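Besuveck Laundry Notes

Read me first

Hi, and thanks for opening the boring file. I'm Ewurabena Aidoo, and I've been collecting laundry for a while now (the habits, I mean, the clothes all went back in their drawers). Besuveck is my set of pictures and short notes on how washing gets in and out of a front loader in a small laundry room. I wrote this page so you'd know what you're getting before you download anything.

Version 2 has 2,262 entries. Version 1 stopped at a flat 1,000, mostly because I ran out of evenings. If you have the old one, please toss it! I'd spelled "pillowcase" three different ways and the search was a mess.

What's in an entry

Each entry is one picture plus one plain text note. The note says which chore was going on, loading or unloading or just setting up, and which basket got used. Sometimes there's a line about what was in the load. Sometimes there isn't, usually when I was typing these up on a Thursday night with dinner on the stove. Blank means I didn't write it down. Please don't read it as "no clothes."

The chore names are my own and I kept them dull on purpose:

setup: basket out, washer open, laundry not moving yet
load: things going in
unload: things coming out
sort: piles, socks, arguments about what counts as a dark
fold: only in a small part of the set, see further down

About the baskets

I went through a round of soft fabric hampers first and hated them. They flop over the second you let go, and half a load of T-shirts slides out on the floor. A stiff plastic basket stays open, you can park it beside the washer and throw things at it, and if a damp towel sits in it for an hour it gets a bit of air through the holes. Handles at both ends, too. I feel strongly about that after carrying wet jeans up a flight of stairs by one.

The cream one with the brown rim is my favorite and I reach for it way more than I should, so expect to see a lot of it. The sticker is still on the bottom, with a picture of what look like baked goods on it, and I've grown fond of it. I did peel the labels off a couple of the others early on and got a gummy patch that collected lint for weeks, so I quit peeling.
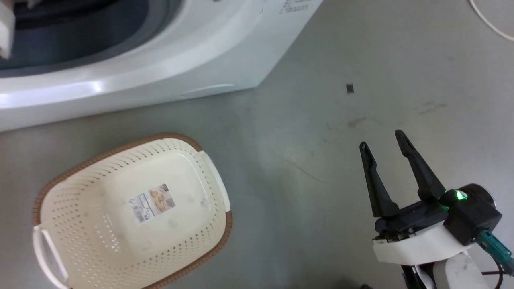
Setup entries

People skip these and I wish they wouldn't. Setup is where you can see how much floor there is to work with and how the basket sits compared to the opening of the washer. I like mine low and close, long side along the front if there's room. My cousin puts hers a full step back and swears it saves her knees. Both ways are in the set, and I didn't tag one as correct.

The floors are as I found them. I sweep on my own schedule and there are scuffs in some of these rooms that were there before I was, so if you're using the set for anything to do with spotting dropped socks, keep that in mind. A mark on a gray floor can look an awful lot like something small that fell out of a pocket.

Where the names come from

Bradcombe is the main room and Quaye is the smaller one with the worse light. They show up as the first word in every note, so you can sort on them. If you only want one room, take Bradcombe, it has more variety in the loads and I was better at taking notes by then.

Things I know are wrong

Fold is thin. I fold on the bed like most people, and the bed isn't in the laundry room.

"Delicates" and "hand wash" got mixed up in the early notes. I've fixed the ones I caught.

Some washer doors are only partly in view, so don't count on seeing the whole door every time it's open.

Printing on the machines is often too small or blurry to read. I haven't tried to fill in makes or models and I won't be guessing at them later.

Using it

Go ahead and use it for classwork, for your own tinkering, or for a chore chart if that's where life has taken you. Say it's Besuveck and say which version. If you copy the notes into something called Grollavard (that's my old folder name, it still pops up in a few places), please rename it so people can find their way back to this page.

Corrections are welcome, especially on the delicates. Send the entry number and what you think the note should say, and I'll get to it between loads.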